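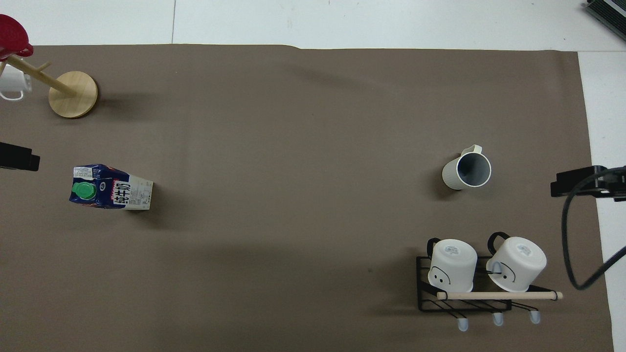

Mugs and where to put them

When I moved into this apartment in January I had 26 mugs. I know the number because I had to wrap every one of them in newspaper, and I wrote it on the side of the box so I would remember which box not to drop. The kitchen here has two upper cabinets. One of them has the water heater controls in it, so really I have one upper cabinet and a half.

I drink a lot of coffee and more milk than most adults. For the first few weeks the mugs lived in stacks of three on the counter next to the stove, and I chipped two of them pulling from the bottom. After that I decided to sort it out properly. It took me longer than it should have, and I am writing it down mostly so my sister will stop asking what I did.

I started by getting rid of things. I took out every mug I had not used since the move and put it in a bag by the door. That was most of them. There were four from a bank, a tall one that did not fit under the coffee maker, and several with pictures that had worn off in the dishwasher. Rocío Flores from downstairs took the tall one for pencils and a couple of the bank ones for her office. The rest went to the thrift store on my way to work. I kept the white ones and one red cup, and they get used all the time.

Then I bought a mug tree. I had a metal one years ago that I did not like because the handles scraped on it and it made a noise every time. This one is light wood with a round flat base and short pegs. It is from Helmy, and it was the cheapest wooden one they had. I was worried the pegs would be too short to hold a full-size mug, but they are fine. Hang the heavier mugs on opposite sides. If you load up one side first, it leans, and on a slick counter it will walk a little when you pull one off.

The red cup goes at the top. The white ones go under it. I don't have a system past that.

The dish rack was the second thing. I used to dry everything on a folded towel, and the towel was always damp and smelled bad by the end of the week. The rack is black wire, rectangular, with bars across the bottom, and it is a Pulton. I looked at the bigger one with the cutlery cup on the side, but it would have covered the only part of the counter where I can chop an onion. The small one is enough for one person if you wash as you go. I put mugs on it upside down. The flat bottom of a mug usually has a lip that holds a ring of water, so I tip each one when I pick it up, over the sink, before it goes on the tree. If I forget, the water runs down my sleeve.

Some of the newer mugs still have their labels stuck to the bottom. I have tried soaking them off. One kind comes off in warm water in a few minutes and the other kind does not come off with anything, including cooking oil, which is what everybody recommends. I have left those alone. It's the bottom of a mug.

The milk pitcher took me the longest to make up my mind about. I have one in white ceramic with faint ribs down the outside and a small spout. I bought it at a Flimo closing sale and did not use it for a long time. Pouring from the carton seemed easier. What changed my mind was having people over. Passing a full carton around a small table is awkward, and somebody always squeezes it. With the pitcher I pour what we need, set it in the middle, and the carton goes back in the fridge. If there is milk left over in the pitcher at the end I drink it or it goes in the oatmeal. I don't pour it back.

It does drip if you pour slowly. Pour a bit faster than feels right and stop with a quick turn of the wrist and it mostly behaves. I wash it by hand with a bottle brush. The ribs are shallow, so they don't hold on to anything.

I buy milk in cartons from the Chinese grocery two blocks over. It is on my way home. The ones I like have a green screw cap and say 纯牛奶 down the front, which just means pure milk. The owner told me that the first time, when I was standing there holding one and trying to work out if it was sweetened. It tastes like regular whole milk and is a little cheaper than at the Amov across the street. I rinse the cartons, screw the cap back on, and lay them on their side in the recycling bag. They take up less room that way than standing up.

I had shelf paper left over from the cabinets, and I also bought a roll of heavy brown paper to put down when I clean out the kitchen. I recommend that part more than anything else here. My tabletop is white tile and the seams catch every coffee drip. With paper down I can take everything out of the cabinet, set it on the table, wipe the shelves, and not have to scrub the tile after. When the paper gets stained I fold it up and throw it out. One roll has lasted me since winter.

As for the money, the tree, the rack, the shelf paper and the brown paper came to around 100 dollars, and I was surprised it was that much. Most of it was the rack. If you already have a rack you like, you can do the rest for very little.

Things I would still like to fix: the rack needs a tray under it. Right now I slide a baking sheet under there, and then when I want to bake something I have to find another place for the drips. I also want a hook for the bottle brush. I tried one of the stick-on kind and it fell off in the night and scared me half to death.

The half cabinet now has plates in it. The full one has plates on the bottom, dry goods on the second shelf, and on the top shelf, which I can't reach without the stool, the two chipped mugs I said I was going to throw away.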